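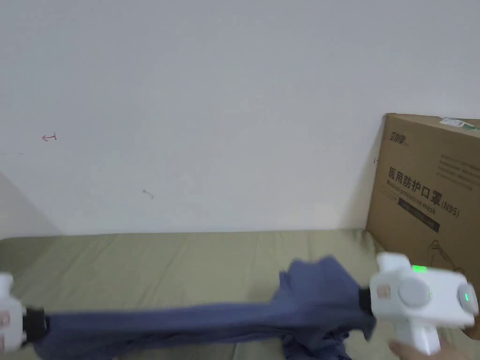 4. Folding garments on a bed surface

4.1 Scope

This section covers folding short-sleeved shirts on a made bed when no table is available. It applies to the Camden and Mosenberg bed frames and to any other bed placed against a wall. For trousers and knitwear, see Section 5. For fitted sheets, see Section 7.

4.2 Before you start

1. Make the bed with the bottom sheet only. Remove the doona, pillows and any throw.

2. Pull the sheet tight at all corners and tuck it in along the side rail. Light creasing in the sheet is acceptable. A ridge under the garment will print through to the fold.

3. Move storage cartons to the wall side of the bed, or take them off it. Keep a clear area at least twice the width of the largest shirt.

4. Check that your hands and the sheet are clean. Pale sheets pick up dye from new dark garments.

5. Empty all shirt pockets and close any buttons.

CAUTION: Do not kneel on the edge of the bed while folding. The mattress will tip toward your weight and the garment will slide.

NOTE: On frames with a padded side rail, work from the open side. Do not lay damp garments over the rail. The upholstery on the Mosenberg is not removable for washing.

4.3 Straightening a twisted garment

A shirt that has come out of the dryer or the basket twisted must be opened out before it is laid flat. Folding over a twist leaves a diagonal crease that will need ironing.

1. Pick up the garment at two points on opposite sides. Use the hem or the shoulder seams. Do not pull from the neckband.

2. Draw the two points apart until the slack is taken up. Stop when the fabric resists.

3. If the fabric forms a tight band, release one side, let the loose end drop onto the sheet and find the next seam along. Repeat step 2.

4. When both sides hang free, give the garment one short shake and lower it to the bed.

CAUTION: Knitted cotton stretches across its width more easily than along its length. Steady tension is enough. Repeated hard pulls will distort the side seams.

4.4 Laying out

1. Place the garment on the sheet with the body running toward you.

2. Extend each sleeve out to the side. Smooth from the centre outward with a flat palm.

3. Leave a gap between the garment and the side rail so that the sleeve does not ride up against the padding.

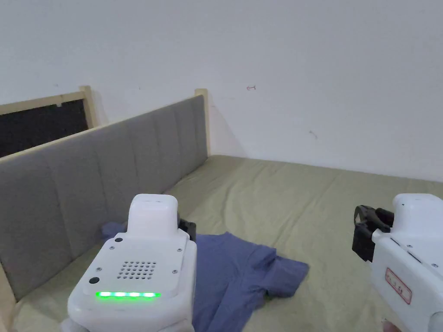 Figure 4-2. T-shirt on the sheet, sleeve extended to the right.

4. Line up the side seams. If the front and back panels have shifted, lift the hem and reset it before going on.

NOTE: The garment does not have to be perfectly smooth at this stage. Small ripples in the body will come out in 4.5, step 2. Ripples at the sleeve seam will not, and should be worked out now.

4.5 Folding

1. Turn the shirt face down, keeping the hem toward you.

2. Fold one side in to the centre line, with the sleeve doubled back on itself. Press along the new edge with the side of your hand.

3. Repeat for the other side. The two edges should meet without overlapping.

4. Bring the hem up to the shoulder line.

5. Fold in half once more for a Hirau drawer. For open shelving, leave at step 4.

6. Turn the finished shirt over and place it at the foot of the bed. Stack in one direction only, folded edge outward.

4.6 Stack limits

Keep each stack below the top edge of the side rail. Taller stacks lean on a soft mattress and the lower shirts lose their edge. If a carton is used for storage, line it with clean paper and fill it from the base. Printing on the outside of a reused carton will not match the contents, so label it on two faces and on the lid.

4.7 Troubleshooting

Shirt slides during folding: sheet is loose. Retuck as in 4.2, step 2.

Edges do not meet: garment was laid out off centre, or one sleeve was folded short. Open out and repeat 4.4.

Diagonal crease after folding: twist not fully removed. Go back to 4.3.

Collar stands up in the stack: neckband has been stretched. Wash, reshape while damp and dry flat.

Revised 21 May 2026. Prepared by Consuelo Barrios. Checked by Euan McIver.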